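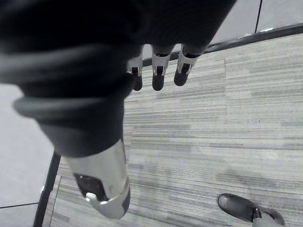 I have been reading Remau County agenda packets again. The December packet runs to more than 400 pages, and most of what the county decided that night takes up a single line on page three: "Motion to approve consent agenda, items A through M." That is 13 items, one motion, one vote, no discussion. Koen Leemans asked me after my last post to explain how the consent agenda works, so this one is mostly procedure.

A consent agenda is a list of items the board approves together. The usual contents are minutes from the previous meeting, routine payments, contract renewals with no change in terms, and appointments to boards that have trouble filling their seats. The county's rules of procedure say an item may be placed on consent if it is "routine in nature and not reasonably expected to require discussion." The county manager's office decides which items meet that test. The board chair can move an item before the packet is posted, but I can't find a record of that happening in the last two years of packets.

Any commissioner can pull an item off consent at the start of the meeting by asking for it. No second and no vote are required. The item then moves to the end of the regular agenda and gets its own motion. A member of the public can't pull anything. You can fill out a speaker card for a consent item, and under the current rules you get your time before the vote, but the chair isn't required to separate the item afterward. I had this wrong in an earlier post. Meron Seyoum wrote in to correct me and she was right.

The item that got my attention in December was item J, "Amendment 2 to agreement with Protholm for agenda management services." The cover memo calls it a renewal. The attached amendment does renew the term, but it also changes section 4, which covers how long meeting video and draft agendas are stored. The old section kept drafts for 7 years. The new one refers to "the applicable retention schedule," and the schedule isn't attached. I asked the clerk's office for it and was sent a link to the state's general schedule, where drafts of this type can be thrown out once the final version is adopted.

This may be fine. Plenty of counties don't keep drafts. There is a storage cost, and a fair argument that a draft agenda has little value after the meeting is over. My objection is to the label. A change in how long public records are kept is a change in terms, and by the county's own wording a contract with a change in terms shouldn't be handled as a routine renewal. The memo's fiscal impact line says "none," which is true and doesn't address the question.

I sent this to two commissioners the Saturday before the meeting. Refugio Palacios, who represents the Sandoval end of the county, replied that evening and said he'd read section 4. He didn't pull the item. In a second email he said the clerk had told him the state schedule would control in any case, so the amendment only brought the contract in line with it. I think that reading is incomplete. The state schedule sets a minimum. A county can keep records longer than the minimum, and this one had agreed to do so in a signed contract. The other commissioner hasn't answered.

Kuo-hua Lu, who used to put packets together for a city two counties over, gave me some background on why items end up where they do. The person building the agenda is usually working from a form filled out by the department. The form has a checkbox for consent. If the department checks it and the dollar amount is under the limit for separate approval, it goes on consent, and the attachment may not be read closely by anyone outside the department until the packet is posted. I have no evidence that anything else happened with item J.

Some notes on reading a packet, for those who asked:

- Open the attachments before the memo. The memo tells you what the department thinks the item is.
- For any amendment, find the original contract and compare it by section number. Remau's originals are in the archive under the year they were first approved, which often isn't the year you'd guess.
- Look for "as referenced" or "applicable" in the new text. Then check if the thing referenced is in the packet.
- Email commissioners with the item letter and the page number in the subject line. I get more replies that way.

Pantelis Stergiou suggested a rule that any contract amendment touching more than the term or the price go on the regular agenda by default. I like it, and it would be a one-sentence change to the rules of procedure. It would need three votes. I also think speaker cards on a consent item should pull it automatically, though I can see how that could be used to drag out a meeting, and I'd accept a limit.

The next packet should be up by the end of the week. The Wirari Road easement is supposed to be in it, and I'm told it's on the regular agenda. I've also filed a request for the draft agendas from the last 100 meetings, while they're still being kept. The clerk's office confirmed receipt at 4:40 p.m. and gave me no estimate.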